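Kuler wrist kit, part two: mounting, reach and the gripper

The first part covered unpacking and the software install, which took most of a day and need not be repeated. Since then the Kuler kit has been on the arm for three weeks and I have a clearer idea of what it does well.

For anyone arriving from a search: the kit is a two-sided linkage gripper, a small wrist camera, a mounting plate and a cable loom. It is sold by Leinonen and comes without an arm. Mine was bought at the normal price, and the seller has not seen this text.

Mounting

The plate fitted my arm with the supplied bolts. The loom is too short if you route it outside the elbow, so I took it along the inside and tied it in two places. With the joint fully folded there is still a little strain on the camera plug. Valtteri Mustonen has the same kit on a different arm and solved this with an extension lead. I have ordered one.

The complete assembly adds 500 g at the flange by my kitchen scales. The figure in the leaflet is lower, but I think it leaves out the loom. Enter the measured value in the payload settings. With the leaflet value my arm sagged slightly at full reach and the approach path came in low.

Camera

The camera sits behind the palm and looks forward past the fingers. This is the part of the kit I had most doubts about, as wrist views are often blocked by the gripper itself. The palm does take up the bottom of the view, but the links spread to either side and leave the space between them open. For the last few centimetres of an approach that is the part that matters.

Reflections are the weak point. Exposure is automatic by default and hunts whenever a bright highlight enters the view. Curved glass and chrome are the worst surfaces I have tried. A washing machine door gives you both, plus every ceiling light in the room.
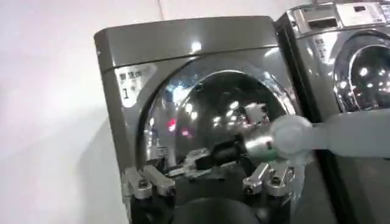 Wrist camera view at the front-loaders, with the finger links in front of the lower left and lower right of the door.

Locking the exposure cured the hunting. The setting is under Advanced, on the second page, and it does not survive a power cycle, so I now set it from the start-up script. Edge detection on the chrome rim is usable after that. On the glass it is still poor, and I mask the middle of the door out entirely before looking for the rim.

The view is also tilted slightly unless the wrist is squared up first. You can correct this in software, but it is simpler to add a level pose before the approach and work from there.

Gripper

The fingers are short metal links on pivot screws, with black housings at the joints. Opening and closing is smooth. Two of the screws on my unit had worked loose after 62 cycles of a plain open and close test. I refitted them with a medium thread lock and they have held so far. Lauri Väisänen, who read a draft of this, says his were tight from new, so it may vary between units.

Bare metal is a poor choice for anything polished. I would want soft pads on the tips before gripping trim or a painted handle, and the kit has none. Seija Kinnunen sent me a drawing for a printed pad that clips over the last link. I will try it in a flexible filament and post the file if she agrees.

Faults and support

One camera dropout, at the 20 minute mark of a long run. Reseating the plug fixed it. I wrote to support that afternoon and had a reply in 3 days, with a sensible question about the loom routing and an offer of a replacement lead.

Part three will cover calibration, once the extension lead arrives.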